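Stetum table-setting set: data card

Hi! I put this card together for the folks who'll be working with the Stetum recordings, and also for my coworkers at the Jemilden dining hall who keep asking me what exactly I do in the afternoons now. So it's part data card, part letter home. Sorry if you only came for one of those.

What's in it

105 recordings of one small job: spoon, bowl, saucer, tray. Each runs up to 30 seconds. The spoon goes from the tray into the bowl, and in the later batches the bowl and saucer get moved too. I did all of it by hand with the Hunilora grippers, one in each fist, after nine years of doing it with my fingers on the tray line.
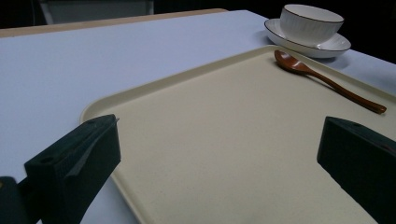
I figured the spoon would be the easy part and boy, was I wrong. When you set trays for a living you stop thinking about spoons (I must do 600 covers on a busy lunch). With the grippers I had to think about where to pinch and how far to open, and my first afternoon was slower than any trainee I ever had. By the second week my shoulders had quit complaining and I'd picked up a rhythm.

How each take goes

Start with the spoon on the tray. Pick it up by the handle, bring it over the bowl, let go low so it doesn't clatter. Back off before you close the grippers. If you fumble, keep going and fix it, then mark the take "recovered" in the notes column. Please don't delete those! The Abdelaziz team, who do the training runs, tell me they want the fumbles.
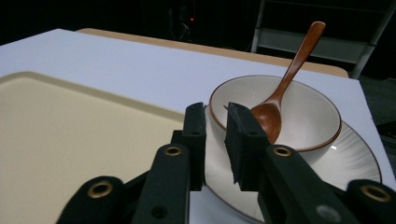
Spoon in the bowl, gripper open.

What it changes on the line

This is the bit my coworkers want, so here goes. The plan at Jemilden is to have arms lay out the basic trays for early breakfast, which means the 5 a.m. setup shift shrinks from 3 people to two. No one has been let go. The third spot moved to the hot counter, same pay, later start. I'm glad about the later start. I'm less glad that the new schedule came out before anybody on the early shift was asked about it, and I've said so in the meeting, so I can say so here.

Checking is going to be a person's job. I pushed for that. A machine that puts a spoon in a bowl doesn't know the bowl has a chip in it.

Known gaps

- One kind of bowl and one kind of spoon. No forks, no cups.
- Dim room in most takes. Our real line is lit up like a ballpark.
- Everything was done at my pace and in my style. I'm right-handed and it shows, the left gripper mostly hangs out by the tray.
- Nothing with food in it. Soup is a whole other story.

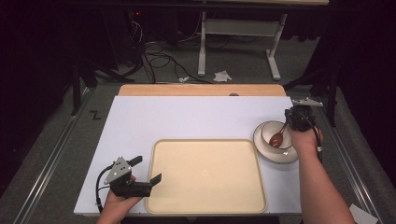
Changes since March

Dropped the takes where the clock was off. Renamed "plate" to "saucer" in all the notes, which I should have done from the start. Added the recovered flag to the older batches, going by memory for a few of them, so treat those with a little caution.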